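Filed under: Bench Notes / Automation Kits / Galleries

The Trorilik Kitting Cell, Seven Weeks On

May 16, 2022

Every vendor in the small-automation business has a gallery page, and every gallery page has the same lighting. Blue glow, black background, an arm poised over a part like a pianist about to play something expensive. The Trorilik brochure is a fine specimen. It runs to 7 spreads and contains not one loose cable.

Our shop in the back half of the Ondieki building has fluorescent tubes and a concrete floor, and the kit has had to live with both. We do small runs of desktop computers for offices that want them all the same, and before a board gets built somebody has to put the right memory and the right processor together for the builder. For years that somebody was whoever had annoyed the shift lead. In November we leased a Hanetti arm on its own, got nowhere with it, and sent it back. The Trorilik package followed in the spring: arm, gripper, wrist camera, slotted base, one molded tray, and software that greets you every morning as if you had met at a wedding.

What follows is the gallery, such as it is, with notes on what we got for the money. The notes outnumber the pictures by a wide margin. Our department has never been known for its photography.

The base

It comes as a slotted aluminum deck and a bag of hardware, and it is the best thing in the crate. You slide a nut in, you tighten it, the thing stays put. I have owned kitchen shelves that were harder to trust. Leveling took most of a morning, and most of that was spent finding the level.

The manual recommends anchoring the deck "in accordance with site conditions." Our site conditions are a floor poured by someone with a sense of adventure. We shimmed it. It has not walked yet.

The arm

Quiet, slow, polite. It has a speed setting that goes up to a level marked with a small rabbit, and we have never used the rabbit. At the setting below the rabbit it sounds like a refrigerator thinking. Visitors stand in front of it with their hands behind their backs, the way people do in museums, and then ask if it can go faster.

The pendant is a tablet in a rubber case. The case is excellent. The tablet wants a password every time it wakes up, and it falls asleep more readily than my uncle at a christening.

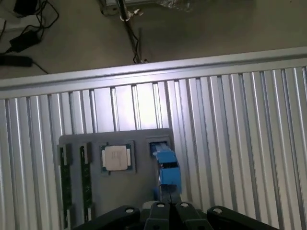 Trorilik sells the kitting tray as "part-aware," a phrase I have now said aloud in two meetings without being able to define it. In practice it means molded pockets, and the pockets are good. The memory modules stand upright in their slots side by side, each with a little dark block at the top end, and the processor gets a square recess of its own in the middle, like the guest of honor. After that it is up to the arm and the wrist camera, which does the looking. A memory module is a long thin thing with very little to grab, and the software treats it with the suspicion it deserves. The processor is the reverse: flat, square, easy to find, and priced so that you would prefer nobody found it with a screwdriver.

The gripper

Four curved black fingers, held on with plain round-headed screws. I mention the screws because they are the reason I like it. Fingers are consumables, whatever the sales sheet says, and being able to swap one without a proprietary wrench puts Trorilik ahead of at least one competitor whose wrench I still have in a drawer, in two pieces.

A replacement set is $320. For that you get the fingers, new screws, and a card thanking you for your commitment to precision. We have bought one set so far. The card is on the refrigerator.

Grip force is set by a slider that runs from "gentle" to "firm." There are no numbers on it unless you open the advanced menu, and the advanced menu opens with a warning long enough to have chapters. We read it. The numbers were worth it. Leave the slider where the installer put it until you have done the same.

The wrist camera

Small, and close to the action. You see what the gripper is about to do from the gripper's point of view, and this makes for good debugging and terrible portraits. It copes with green boards very well. It copes less well with anything shiny, and aluminum is shiny, and Trorilik ships the camera with an aluminum deck. I raised this with support. Support said the reflection filter was on by default. It was off by default. Once it was on, the complaints log went from daily to weekly, so credit where it is due.

Recalibration asks you to hold a checkered card in front of the camera and "move naturally." I have never moved less naturally in my life.

The software

It is called Sadudov, and I have given up asking why. You build a job by dragging tiles into a row: look, pick, lift, place, complain. (The last one is labeled "notify.") A simple job can be put together before lunch by someone who has never programmed anything. A complicated one can also be put together before lunch, and will then be taken apart again until the end of the week.

Things it does well:
-- Remembers tray positions after a power cut
-- Refuses to pick if the pocket looks wrong, and shows you the pocket
-- Exports its logs as ordinary text, which I could have kissed

Things it does in its own way:
-- Undo goes back one step, and one step only
-- Error 1122, which means "gripper busy," even on mornings when the gripper has plainly been doing nothing since the night before
-- The greeting, which cannot be turned off

Error 1122 deserves another sentence. The fix is to open the gripper from the menu, close it, and carry on. The documentation suggests contacting your regional representative. Our regional representative suggested opening the gripper from the menu and closing it.

The cabling

The brochure uses the word "tidy." The kit comes with power adapters, and adapters come with cables, and ours have settled on the floor in the attitude they find most comfortable. Trorilik will sell you a cable channel as an extra. We have the quote. We also have a packet of hook-and-loop straps, bought with great resolve and still sealed.

Does it earn its keep

Some days. We put 900 kits through it in the first stretch, at a pace that a motivated person could beat and an ordinary person at four in the afternoon could not. It has never put the wrong memory in a box. I can't say the same for the shift lead's enemies list. On the other hand, the ordinary person can be asked to sweep up, and does not need a checkered card waved at them.

If you build one sort of machine over and over, I would say get the demo and bring your own parts to it. Bring the awkward ones. Any arm looks clever picking up the vendor's foam cubes. If every order is different, you will spend your days dragging tiles, and you might as well spend them picking up memory.

Small complaints, for completeness: the emergency stop is in a sensible place but the label is upside down. The spare fuse is taped inside a panel that needs a tool not in the kit. The tray comes in dark gray, or in dark gray with the Trorilik logo for a little extra, and we were asked twice whether we were sure.

The lease comes up for renewal in November. I have asked for the second tray, a longer pendant cable, and a way to turn off the greeting. They have said yes to the tray.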